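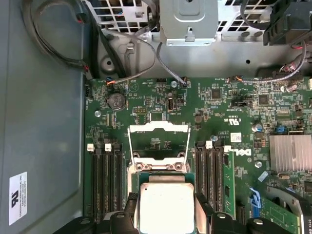
Chapter 8
Watching a Cell at Work

8.1 Purpose of the chapter

The earlier chapters dealt with arms, joints and control on paper. This chapter is built on a visit to the open day held at the Garside works of Kalirix on 20 May 2021, where a single arm was shown working inside desktop computers. The reader should finish it able to describe a cell in terms of its fixed parts, its moving parts and the order of its tasks, and to judge from the visitor's side of the barrier which of these limits the work.

Most published accounts of demonstrations report whether the task was done. For an engineer this is the least useful fact. The layout of the bench, the direction from which the tool comes in and the way the workpiece is laid down will usually say more about the design than a finished cycle does.

8.2 The workpiece

A desktop tower is a poor shape for a machine to work in. It is a deep box with one open side, and the parts of interest are at the bottom of it. Laid on its side with the panel off, it presents the motherboard as a floor with walls round it. The power supply and the drive cage stand well above that floor and take up much of the opening. Any tool that enters must come down close to vertical, and the wrist must be narrow enough to follow the fingers in.

Cables are a second difficulty. A rigid part has a position that can be taught once. A loose bundle does not, and it may lie differently in two cases of the same model. The Garside programme allows for this by keeping the approach path clear of the drive bay altogether - a longer route, but a safer one.

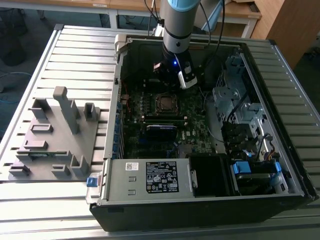 8.3 The bench and the fixture

The workbench is made of aluminium extrusion with slots between the slats. Such a surface lets clamps and plates be moved without drilling, and it stays flat under load. Next to the tower is a grey fixture plate with raised blocks and slots. A fixture of this kind gives each loose part a known place and a known angle, so that the arm can reach for it without searching.

The notes handed to visitors gave the design target for placing a part in the fixture as 2 mm in any direction. The final approach to a socket is held to a tighter figure and is run at reduced speed.

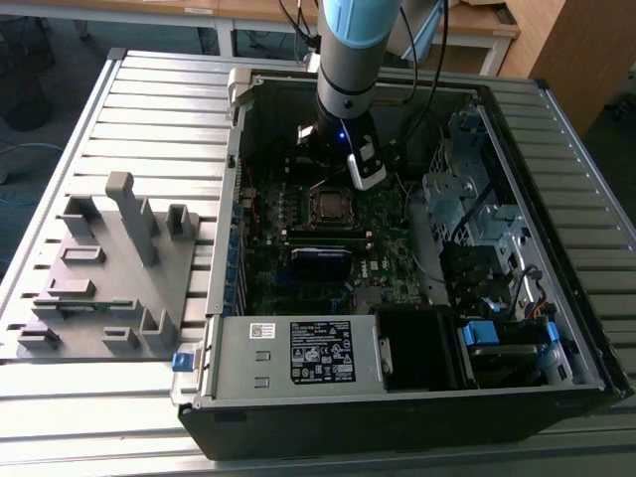
Fixtures are cheap to change, and this has a bearing on how a cell is planned. The plate used at Garside was drawn by Unusano, a small design office, and had been revised several times since December. When a part is awkward to grip, it is often quicker to alter its holder than to alter the fingers.

8.4 The task sequence

The full programme was listed as 140 steps, of which 70 are moves through free space. The remainder are contact steps: touching, gripping, pressing, turning and releasing. Contact steps are slower and account for nearly all stoppages. Work at the processor socket contains several kinds at once, as the lever, the frame and the processor must each be dealt with in the right order, and the room between the memory slots is small. 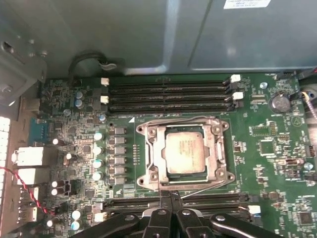

Fig. 8.4 Closed fingertips at the edge of the processor socket, beside the load lever.

A lever is a useful case for study. Its free end moves along an arc, and a gripper that travels in a straight line will slip off it or bend it. The path must therefore be taught as a curve, or the wrist must be allowed to give a little. Both methods are worked through in Section 8.6, using the measurements from the Curnwood trial.

8.5 Before you visit

Readers who can arrange a visit of their own should prepare a sheet with the following headings: workpiece, support, tool, direction of approach, contact steps, stoppages. Fill in the first four before the arm is started. Draw the bench in plan view, with the operator's position marked, and note where the wrist cables run - they often set the limit on rotation before the joints do.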